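Setting Up Your Clotia Counter Mat and Table Sheet

Section 4: Getting the kitchen ready

Hi again! If you made it through the unboxing section you've already met me (Ye-ji, I write the guides for Furnness). This part covers the counter mat first and then the table, and I'd do them in that order because the mat needs a little time to relax after being rolled up. Mine took from breakfast until mid-afternoon, but I'd left it in a cold hallway all through April, so yours may be quicker.

You'll need a dry cloth, a bit of dish soap, and the small card with your part number on it. The counter mat is part 318 and the table set is part 2935. If your card says 214, you have the older Brirgate mat, and you can follow along fine, just skip step 3.

Laying the counter mat

1. Clear a stretch of counter a little bigger than the mat. You don't have to empty the whole thing! Push jars and boxes toward the wall and leave yourself the front part.

2. Wipe the counter and dry it all the way. Crumbs under the mat turn into little bumps, and you will feel every one of them with your forearm when you're rolling out dough.

3. Unroll the mat with the stitched label facing down. Smooth it from the middle out to the corners with flat hands, no tugging. If one corner keeps popping up, set a cookbook on it and go have a coffee.

4. Put back the things you reach for every day. I like a mug toward the back and the tall packages against the wall, with the mat left bare for working on.

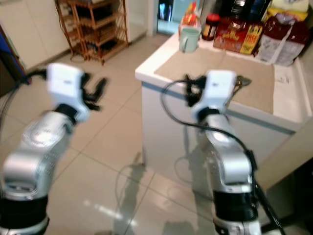

Caution: the mat is fabric. Don't put a hot pan on it, don't iron it on the counter, and keep it well away from burners. I've had one letter about this already (thank you, Charalambos Koutsoukos, and I'm glad the smoke alarm works).

Note: spills come out best if you get to them right away. Dab, don't rub. For anything with tomato in it, lift the whole mat and rinse it from the back under cool water.

Setting the table

5. Wipe the tabletop the same way you did the counter. On a white top you'll want to look at it from low down, with your chin practically on the edge, because that's the only way I ever find the sticky spots.

6. Put down whatever sheet or panel you use to protect the top, if you use one. Line it up with the near edge first and let the rest fall where it falls. Ours at the Liapis test kitchen never sits perfectly square and it has never mattered.

7. Bring dishes over one kind at a time: plates, then bowls, then mugs. I used to carry everything in one wobbly stack and I don't recommend it.

8. Set the plate first and build the rest of the place around it.

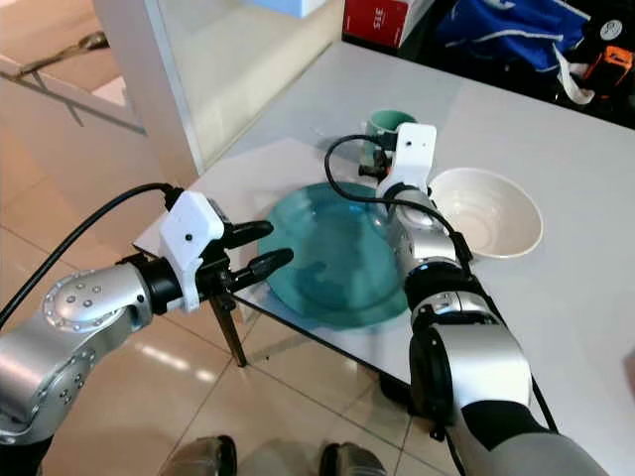
Glass plates need a slightly different touch than ceramic ones, so take a second with these. Lower one edge, then let the other down after it, and never slide a glass plate across a bare tabletop if there might be grit on it. A see-through teal one like this hides water spots pretty well from above, but tip it toward a window and you'll see them all, so dry the rim last with a clean corner of the cloth. The white bowl goes to the right of the plate in my layout and the pale green mug sits farther back, which leaves the near side open for your fork and your elbows. Left-handed? Flip it, I won't mind.

Caution: check glass rims for chips with your eyes, never with a fingertip.

9. Sit down in the chair and reach for each thing once. If you bump the bowl on the way to the mug, move the bowl over a bit and try again.

Missing a part, or got two of something? Write to the Furnness parts desk at Box 2000 and include the number from your card. Section 5 picks up with washing and storing the mat.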